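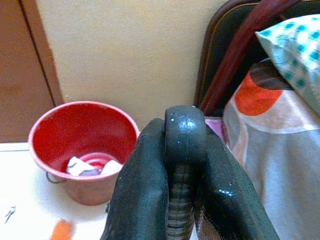 A gripper holding a black ribbed object beside a red bucket.

The Skokora guidelines are a voluntary code of practice for robots that do cleaning and tidying work in private homes. They were drafted by Cellex and Namosell and first issued in April 2018. The code has 35 clauses, covering speed, grip, storage of tools and the handling of waste. It has no legal force.

Grip force is set by class of object. Soft or ribbed items fall in the lowest class, with a limit of 50 newtons. Rigid handles may be held at up to 100 newtons, provided the gripper opens fully when power is lost.

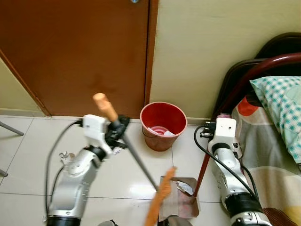
Two-handed tasks are dealt with in a separate part of the code, known as the Margaritis annex. It applies wherever two arms work on one job with different tools. Sweeping is the usual case – one gripper on the broom handle, the other on the handle of a dustpan lying on the floor, as with the red-handled pan here. The annex asks that the arms keep clear of each other's cables and that beds, doors and other fixed items be marked as no-contact areas before work starts.

Waste bins must stay within reach of at least one arm. Glossy tiles call for a check of the depth sensors, as reflections can be misread as objects.

A revised text followed in May of the next year and drew 121 comments, most of them on the grip classes.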